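Student Robotics Builders > Class and Club Projects > PC assembly task, CPU placement help?

tinbadger
Posted 4:12 pm

Hi all, long-time reader, first real build thread! Our campus club signed up for the disassembly and assembly challenge this spring (our team is called Ulledska, don't ask, it was a typo that stuck) and the task I got handed is the desktop PC one. Memory out, memory in, then the processor. I figured memory would be the hard part. Ha.

We have until July to get a run we're happy with, and at the moment the processor step is eating all my evenings. Pictures from the bench:

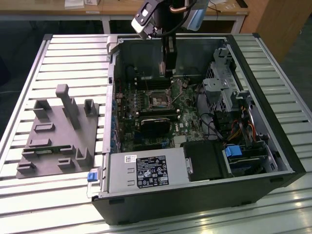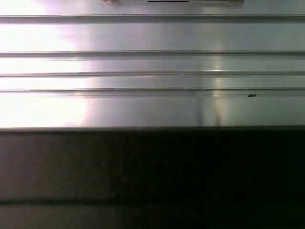
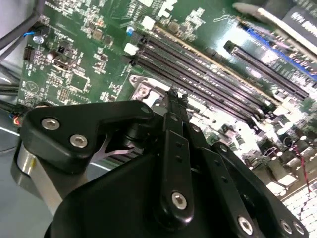
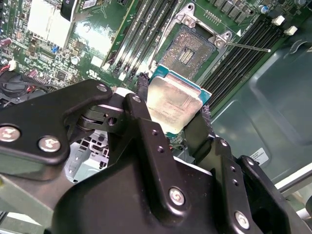 Zarmeena Sandhu: before you touch the gripper at all, how are you finding the socket? If you're running off one saved position and the case gets bumped between runs, no amount of clever finger work is going to save you.

tinbadger
Posted 4:40 pm

Good question, and I'm a little embarrassed by the answer. It's one saved position. We tape the corners of the case and hope. I log every try though, so I can tell you that out of 43 attempts last week we got 30 where the chip went in flat on the first drop. The rest either landed crooked or I hit the stop button because I got nervous.

The foam pads on the fingers helped a ton with slipping, but now the chip can tilt a bit in the grip and I can't correct for it.

moth_wrangler
Posted 5:03 pm

30 out of 43 is way better than our first month, so don't beat yourself up. I'm going to disagree with Zarmeena a little. We did the whole find-the-socket-with-vision thing two years ago on team Privden and it cost us most of a semester. Shiny metal everywhere, the lighting changed every time someone opened the blinds, and we ended up going back to a fixed position anyway. A solid clamp and a hard stop for the case got us further than the code did.

I'd spend the time on the tilt. Can you set the chip down on something flat and pick it up again before you go to the socket? Costs a few seconds, and it squares the thing up in the fingers.

Zarmeena Sandhu
Posted 5:20 pm

A clamp is fine until the judges hand you a different case. Read the rules for your event, some of them swap the machine on the day. I'd do both. Clamp now, and have one person poking at vision on the side so you aren't stuck later.

Agree on the re-grip. Do that tonight.

gearsandgravy
Posted 6:47 pm

Can I ask a dumb one? What do you do about bent pins? Our advisor, Mr. Gallagher, won't let us near a socket with pins in it until we've proved it on a dummy. We've been using a printed block with a square pocket and it's kind of boring, but I do see his point.

tinbadger
Posted 7:15 pm

Not dumb! We have a stack of dead boards that came out of a lab cleanout, so a bent pin isn't the end of the world, but I want the real run to be on a board that still works. So Mr. Gallagher wins that one, I think.

@moth_wrangler I love the set-down idea. We have a 3D-printed plate sitting next to the case and I bet I could print a little flat shelf for it. How slow did you go on the final drop?

moth_wrangler
Posted 7:31 pm

Slow. Like, go-get-a-snack slow. And let go from as low as you dare – if you let go high it bounces and you're back to crooked.

pallet_jack_jill
Posted 8:09 pm

Counterpoint, we went too slow at the Jastness meet and ran out the clock on the memory step with the processor still to go. Never even got to try it! Time your whole run first, then decide where you can afford to crawl.

tinbadger
Posted 9:38 pm

Okay, so I timed it. Full run with no mistakes is roughly 38 minutes, which is too long, and most of that is me being overly careful on the memory. Gonna speed those moves up and keep the slow drop for the chip. The shelf is on the printer now. Zarmeena, I asked about the case swap and our team lead is checking the rules, so I might be back here begging for vision tips by the weekend.

Zarmeena Sandhu
Posted 9:52 pm

Start a new thread when you do, and post your lighting setup with it. I still think you'll want it.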